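HOUSEHOLD TECHNOLOGY 2: FURNITURE ASSEMBLY AND REPAIR
Handout 6: Turning and tipping case furniture
Instructor: Viorica Vlachou
Shop hours with Dragica Lazarević: mornings until noon, Hallelgate annex

Reading before class: Prumeck course reader, the chapter on cabinets and low tables. Skip the section on upholstery, we will come back to it in May.

1. Where we are

Last time we finished fasteners. You should be able to tell a cam lock from a barrel nut and know which way each one turns. This handout covers the step that most often damages a piece in a home: getting it off its feet so you can work on the underside. Legs, glides, drawer runners and bottom panels are all reached from below.

Case furniture means anything built as a box, such as a cabinet, a chest or a nightstand. Tables and benches are frame furniture and are handled differently (Handout 7).

2. Before you touch the piece

Look at the floor first. On tile, a foot dragged a short way can chip a glaze or catch in a grout line. Shoes, cords and power strips get moved out of the area you will be stepping in. Put them in one spot against a wall.

Next, take off what comes off. Trays, loose tops and leaning boards go somewhere flat. Drawers come out and are stacked in order, top drawer on top. If a drawer will not come out, tape it shut with low-tack tape.

Check for cords. Lamps and chargers are often routed behind or through a cabinet, and a plug caught under a corner will be crushed.

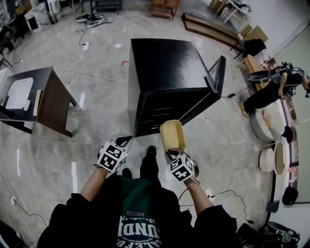
Decide now where the piece will end up. You need clear floor on the side you are tipping toward, at least as long as the cabinet is tall, plus room to stand. Measure it. The practice cabinet from Jostero is 677 mm tall, and students regularly clear half of that and then have to stop in the middle of the lift.

Small things removed from the area should be grouped by type. Hardware goes in a cup or a shallow tray with sides. A flat panel is a poor place for screws.

3. Tipping

Terms:
Pivot edge: the bottom edge that stays on the floor.
Lift edge: the bottom edge that comes up.
Balance point: the angle at which the piece stops pressing back against you and starts to fall away.

Wear flat, closed shoes. Stand facing the lift edge, feet apart, one slightly ahead of the other. Bend at the knees. With a cabinet that has an open underside, the bottom rim makes a usable handhold, but feel along it for staples before you put weight on it. Do not lift by slats or a back panel. They are usually glued or stapled into a groove and will pull free.

Raise the lift edge slowly. For the first part of the motion you are carrying weight. Past the balance point you are holding the piece back, and your hands need to be placed for that before you get there. Move one hand to the top edge while the load is still light.
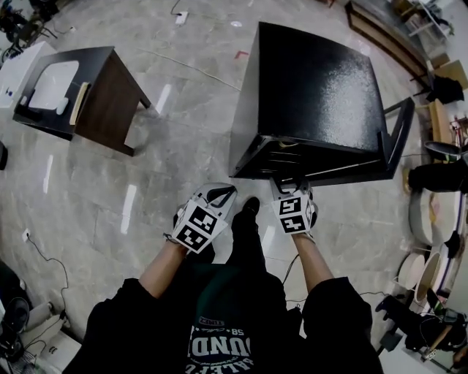
Side frames and metal legs need a separate check. A leg frame that sticks out past the side panel will meet the floor before the panel does if you tip that way, and all the weight lands on a few screws. Tip toward a plain side, or take the frame off first.

Anything over 20 kg is a two-person job in this course, without exceptions. One person calls the moves and the other repeats them.

4. Setting down

Lay a folded blanket or a sheet of cardboard where the face will rest. Glossy finishes scratch from grit, so wipe the surface and shake out the blanket. Lower the edge first, then the face. Keep fingers out from under the last inch and let the padding take it.

To bring the piece back upright, reverse the steps. Check that all feet touch before reloading drawers. A rocking cabinet on tile usually needs a thin felt pad under one foot.

5. Practice and homework

a) With a partner, tip the Jostero cabinet and return it upright twice, changing roles.
b) Sketch the underside. Label the rim, slats, corner blocks and any leg frame.
c) Read Dimitrov on corner joints, page 287, and bring one question.

Sketches go in the tray by the annex door. Pencil is fine.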